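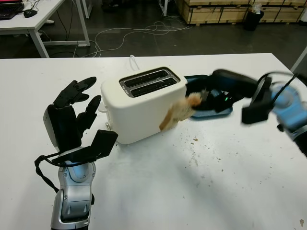

Keeping the toast cell alive: a talk with Vilém Beneš

Vilém Beneš is late, then he isn't, he was behind the crates the whole time looking for a hex key. He looks after one machine at Likmont. Two arms, one table, one toaster. Everybody in the building calls it Dalska, and he has been its keeper since it came off the pallet.

We had maybe an hour. He kept getting up.

"Start with the hand," he said, when I asked where he starts. "Always the left hand. Fingers first, then thumb, then wrist. If the thumb is off by a little you won't see it in the numbers, you see it when it goes to the lever and slides past."

The left side is a full hand, black fingers on a silver forearm. The right side is a gripper. People ask him why they don't match and he has a short answer. "Bread wants one thing, a lever wants another. Two jobs." The gripper carries the slices. The hand does the lever and the steadying.

Morning routine, as he told it to me. Power on with the arms parked. Wait for the green light on the gripper. Open and close it empty, 20 times, listening. Then the hand, each finger alone, curl and straighten. Then both arms up to the toaster with no bread and the toaster unplugged.

"Unplugged, write that down," he said. "I have a young guy, good guy, he left it plugged once. Nothing happend. But I don't want to find out what nothing looks like the second time."

What does he listen for?

"A click. There's a click that's fine, it's the gripper bottoming out. And there's a click that's dry, sort of short. The dry one means crumbs."

Crumbs come up a lot. They are, by his account, most of the job. A slice of toast held by a machine sheds more than one held by a person, and it sheds in the same place every time, in front of the toaster and off to the right, where the arm swings out. He brushes the table between sets. He does not use compressed air.

"Compressed air! Everybody wants to use it. You blow on a crumb and where does it go? Into the gripper. Into the wrist. Soft brush, the kind for paint, and a little vacuum with a narrow nose. Brush toward you. Never toward the arm."

The log for the cell is a paper notebook with a rubber band on it. He showed me the last page. The count stood at 3293 slices, in pencil, with a line under it. He rubs it out and writes the new one at the end of the day. There is also a file on the laptop that keeps the same count, and the two disagree by 2. He knows which two. Both were dropped before the gripper reported it had them, so the software never believed they existed.

"I believe they existed. I picked them up."

The worst week was last spring, the cable week. The right arm has its cables run over the top, and the first routing was too tight. It looked neat, he said, and neat was the trouble. At full reach the bundle pulled, and the gripper dropped out for a moment and came back. Just a blink. Long enough to let go of a slice.

He chased it for days. Swapped the gripper connector. Swapped the power supply. Svetozár Polák, who wrote the motion side and sits upstairs, was sure it was wiring, and Beneš was sure it was Polák's code, and for a while they only talked through the notebook.

"He wrote 'check cable at full reach' and I wrote 'I checked it.' And I did check it. With the arm stopped. You have to check it with the arm moving, fast, the real speed. Stopped, it's always fine."

So how did he find it?

"Put my finger on the bundle and had Svetozár jog it slow, then a bit less slow. Felt it go tight like a string. Then I took my finger away, because I like my finger."

Fix was simple. More slack, an arc that goes up and over, and the ties moved back so the first one sits well behind the wrist. The left arm got the same treatment, a loose loop hanging down by the forearm. He says visitors want to tidy it. He has stopped explaining and just says please don't.

Polák came down while we were talking and I asked him for his side of it. "It was the cable," he said. "I would like that in the article." He took a pen off the desk and went back up.

Setup of the toaster itself is the other thing. The position has to repeat. They tried clamping it to the table and gave up on that, the body flexes when squeezed and the slots go slightly out of square, and then a slice catches on the way down. Now it sits free and the cell finds it at the start of each set. He lines it up by eye first so the search is short. Slots running left to right, lever side toward the hand. Cord goes out the back, up and away, never to the side.

"The cord is stiff. If you lay it badly it pushes the toaster. A tiny push, over an hour. You come back and everything is shifted and you blame the arm."

Has he blamed the arm?

"I've blamed the arm, I've blamed the floor. I blamed the bread, once, and I was right." The shop had changed loaves. Thinner slice, softer crust. The grip setting that held the old one squashed the new one, and when he backed it off it dropped the toasted ones, which are lighter and slicker on the face. There are now separate settings for bread going in and toast coming out. Obvious, he said, once you have cleaned up enough of it.

The pads on the gripper he gets from Tostovier. They wear on the inside edge first. He turns them around halfway through their life and swaps them when the surface goes shiny, he doesn't wait for drops. Wipes them with a damp cloth at lunch and again at the end. No oil anywhere near them, no hand cream either. He looked at my hands when he said this.

What about the stop button? Who can press it?

"Anyone. You can. If you see something you don't like, press it, I will not be mad. It takes me 20 minutes to bring it back up if it stops in a bad spot and I would still rather you press it."

Bringing it back up, for those who will want to know: look first, before touching anything. Is there bread in the slots, is there bread in the gripper. Pull the toaster plug. Release the right arm by hand and walk it out sideways, never up, up puts the cables on the wrong side. Then the left hand, open the fingers, back it straight off from the toaster. Clear the crumbs. Park both. Then power, then the green light, then from the top.

"People skip 'look first.' They run over and start pulling. The arm isn't hurt, it can wait."

There's a second cell planned, working name Slanina, same arms, bigger table. He wants the tray closer to the middle on that one, less swing for the right arm and so less mess. He also wants a lip along the front edge of the table and has been told it will look ugly. He has drawn it anyway, on the inside cover of the notebook.

I asked what he would tell someone starting on a machine like this, first day.

He thought about it, and went to check something on the wrist, and came back. "Sit with it for a day and don't change anything. Write down what it sounds like. Then when it sounds different you have something to compare. I didn't do that, I changed six things the first morning and I still dont know what two of them did."

Then he asked if I was done, he had a set to run before the shop closed and they were low on bread.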